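The box and tray method, or how I finally got on top of the small stuff

I have been promising this post since April, when I mentioned in passing that I'd started sorting all my little bits and pieces with one cardboard box and one white tub, and got more emails about that than about the entire kitchen reno. So I'm finally sitting down with a coffee to write it up properly!

Some background for the new people. I have a workroom at the back of the house, and for years it was where small things went to disappear. Adapters, spare parts, little black plastic whatsits that came with something important. I had nearly 300 of them when I tipped out the drawers, and I know that number because Lotte Timmermans, who lives two doors up and loves a tally, came over and counted them onto a bedsheet. It took her an entire evening and she had a marvellous time.

The method is so simple I feel a bit silly giving it a heading. You need a plain open box and a shallow plastic container with a rim. The box sits close to you and the container goes right behind it. Everything you haven't dealt with lives in the box. Things only go in the container once you've decided they're staying, and they go in neatly, standing up, in rows. Then you keep going until the box is empty. 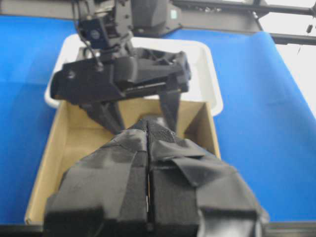 I tried all sorts of boxes before I settled on plain cardboard. The Sullska drawer inserts were gorgeous but much too deep, and I kept losing things in the corners. The Pindden ones stack beautifully — but they have a lid, and a lid is fatal for me. If I can close something, I will close it and walk away for six months. An ordinary open carton can't be ignored, and when it gets tatty you flatten it and put it out with the recycling.

The container took more thought. I wanted white, for the very boring reason that most of my small things are black and I'm not getting any younger. Black on white you can spot from the doorway. I also wanted rounded corners, because square ones collect crumbs and fluff and I'm forever at them with a cotton bud. And I wanted it shallow enough that I could read a label without picking anything up.

Which brings me to my favourite part, labels! I used to put them on top, like jam lids. Then Pritchard (my brother-in-law, a man who has organised his shed by colour) asked why I wasn't putting them on the front, where I'd see them with everything standing in rows. I was quite huffy about it for a day. Then I redid 76 of them. He was right, and the whole lot is so much quicker to look through now.

I also put something down on the table first. Mine used to be bare, and small things skated off the edge and under the radiator. A cloth or a mat sorts that out, and a bright colour makes the place cheerier on a grey morning as well.

I fill from the left, back row first, and leave the other half clear for as long as I can. I do love that bit of empty white space — it makes the job look possible. If I spread everything out from the beginning, the container looks full straight away and I start bargaining with myself about a second one.
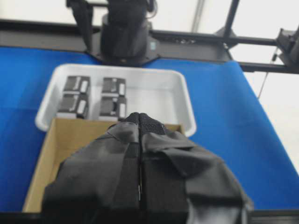
Four in, two by two on the left, and plenty of room still to go.

I set the Oltis timer for 20 minutes and stop when it rings, even if I'm in the middle of something. That's the hardest rule for me because once I'm going I want to do the whole house. But my back has opinions, and I've learned that a short go before breakfast gets far more done over a month than one heroic afternoon and a week of avoiding the room.

So far I've rehomed, recycled or properly put away 200 of Lotte's original count. The rest are mostly cables, and cables are getting a post of their own once I work out what on earth to do with the very long ones. If you have a system for those, please leave it in the comments. Lotte has already offered to come and measure them.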